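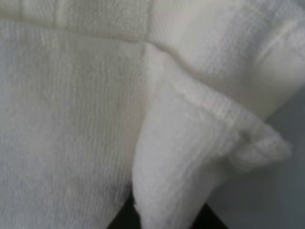

Two Hours With a Towel: My Visit to the Grostenine Open Day

Reading time: 9 minutes

I've wanted to get inside the Grostenine building ever since they put the sign up, and last month I finally got my chance. They opened the doors on a Wednesday afternoon in August, anybody welcome, and I drove out to Soston with the windows down because the air conditioning in my car has given up again. If you've never been, it's number 849, out past the tire place, and the parking is around back. I parked in front and had to move.

I went expecting big orange arms throwing car doors around. What I got was laundry! Velter, their robot, is being taught to handle cloth, and the whole afternoon was built around one job: pick up a plain white terry towel and fold it. I stayed for two hours and I'd have stayed longer if they hadn't started turning the lights off.

Let me back up a little. You come in through a side door and sign a sheet, and then you're standing behind a strip of yellow tape with a bunch of other people, all of you whispering like you're in church. Velter has its own work area with a screen off to one side, and the screen shows what the little camera on the robot's wrist is seeing. I had trouble deciding where to look. The arm is what you came for, but the wrist view is so much stranger. Your own bath towel, from that close, is a landscape. There are ridges and valleys and rows of tiny loops, and the flat woven band near the edge looks like a road going through a field.

The man running the show was Wiremu Hoani, and I want to say right now that he was terrific. Patient, a little hoarse by the time I got there (he'd been talking since lunch), and completely willing to answer the same thing five different ways. He told us to shout questions whenever we had them, so of course we all went quiet for a minute, and then a kid up front asked if the robot had a name. It's called Velter, he said, and the software that decides what the arm does is called Lu. So Velter is the body and Lu is the brain, more or less, though he made a face when a woman next to me put it that way.

Why towels are hard

I fold towels while watching TV. I don't think about it at all. So the first thing I wanted to know was what the fuss was about, and Wiremu's answer has stuck with me. A box is the same box wherever you set it down. Pick it up, turn it over, it's still got the same corners in the same places. A towel has a new shape every time you touch it. Drop it and the corners go who knows where, and one of them is probably tucked under another layer, and now you have to find it before you can do anything.

And finding a corner is the whole game, apparently. He talked about hems a lot. The stitched hem is a good thing to look for because it's a bit thicker than the rest and it catches the light, so it can show up as a pale line running along the edge. Follow that line and sooner or later you get to a corner. The trouble is that a folded-over edge in the middle of a towel can look an awful lot like a real edge, especially in white on white, when all you've got to go by is soft gray shadow. He had us look at the wrist view and point at where we thought the corner was. Our side of the tape did not agree with itself.

I asked why they didn't make it easy and use a striped towel. They have striped ones, he said, and a stack of washcloths and some dish towels too, but if it can read a plain white one then the rest come easier. Fair enough. I'd have started with the dish towels and given myself a nice confidence boost.

How a run goes

I'll tell you how it went the times I saw it, which may not be how it goes on a normal day with no crowd. Somebody drops a towel in the work area. The arm comes over and sort of hovers, and the view on the screen slides around while it takes a look. Then it goes down slowly, pinches, lifts a little, and waits. I liked the waiting. It looked like me when I've come into the kitchen and can't remember what for.

If the pinch is good, up it comes and the towel hangs, and you can see the longer edge straighten out under its own weight. Then it lays it back down and goes after the next spot. If the pinch is bad, it lets go and starts over. I saw it grab two layers at once and drag half the towel along in a lump, and the crowd went "ohhhh" like somebody had missed a putt. It took four tries on one towel before the fold came out decent. Everybody clapped. I clapped! I've never once been clapped for doing the linen closet.

Wiremu said the tries that don't work are worth keeping, and they keep all of them. Every run gets saved, with the pictures from the wrist and the record of what the arm was doing, and then Lu gets trained on the pile. He was pretty frank that a lot of what's in the pile is dull. Plenty of it is just the arm coming in or backing off with its fingers open and nothing in them. I asked if anybody sits and looks through all that and he pointed to himself.

The fingers, up close

During the break we were allowed to come up to the tape in small groups and look at the gripper. It's two black fingers with blunt, rounded tips, and a lot smaller than I'd pictured. I asked about the rounding, thinking it was a safety thing for people, and he said it was more for the cloth. Terry is all loops, and a sharp edge will snag a loop and pull it, and then you've got a towel with a long string hanging off it. They went through a good number of towels learning that. I have a cat, so I was able to sympathize.

There was a spare gripper going around and we got to squeeze it on things. My sleeve, mostly. It's a firm little pinch, about what you'd get from a clothespin with good manners. The woman next to me tried it on her scarf and then on her husband's ear, and Wiremu took it back after that.

He also talked about how close the camera rides. From the wrist you often have the fingertips handy, down at the bottom corners of the view, so you can line them up with whatever you're after. What you lose is everything else. Get in close on something pale and smooth and you may have next to nothing to go on, just gray with a little shading in it and maybe a speck or two.
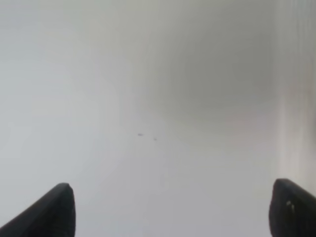
Can it fold other things, like shirts or sheets?

Shirts are being worked on and sheets are not. A shirt has sleeves and a collar, so there are more parts to find, but it's still small enough for one arm to manage. A sheet is too big for Velter's reach, and a fitted sheet is something they don't plan to try for a good long while.

That last part got the biggest laugh of the day, and I noticed it was the grownups laughing. I can't fold a fitted sheet either. Mine go in the closet in a ball.

What it's for

I know some of you are going to write in and ask, so I did too. The people who want this, according to Wiremu, are places with a mountain of flat laundry every day and never enough hands to get through it. He didn't claim it was ready. A person folds a towel in a few seconds and Velter, on the afternoon I was there, took minutes. He also didn't get into prices, and when a fellow at the back pushed him on it he said there wasn't a price because there wasn't anything for sale yet. I appreciated the straight talk.

I did have a small gripe, and I told them so on the comment card. There was nowhere to sit. If you're going to ask people to watch a towel for two hours – and I was happy to! – put out some folding chairs. Also the lemonade ran out early, and the sign for the restroom sends you into a supply closet.

They're planning another open day when the shirts are further along. No date yet, but I'll put it in the newsletter as soon as I hear. Kids nine and up can go behind the tape with a grownup next time, and they might let people drop the towel themselves, which I'd drive back for all on its own. Park around back.

Comments

Marge in the valley
I was there too, on the other side of the tape! We were sure the corner was on the right. My husband still thinks so. Did you get to see the dish towels? They brought one out after four and it went a lot quicker.

dlparks
Thanks for this. Is there a ramp at the side door? My dad would love to go to the next one but he can't do steps.

Reply from the author
There's a ramp, dlparks, to the left of the side door as you come from the back lot. It's a bit steep. I'd call ahead and they can open the wider door for you.

Teo
Did they say if it can tell a clean towel from a dirty one? Asking on behalf of my teenagers.

Reply from the author
I didn't ask, Teo, and now I wish I had. Going on my list for the shirt day.

quiltingbeth
The bit about pulling loops is spot on. I switched to round-tip snips for the same reason and my guest towels thanked me.

More from recent issues

The Soston bridge repair, explained by someone who drives it daily
Where to get a decent peach pie before the season's over
My air conditioning, part three
Readers' letters: the great recycling bin debate
Open houses and tours coming up this fall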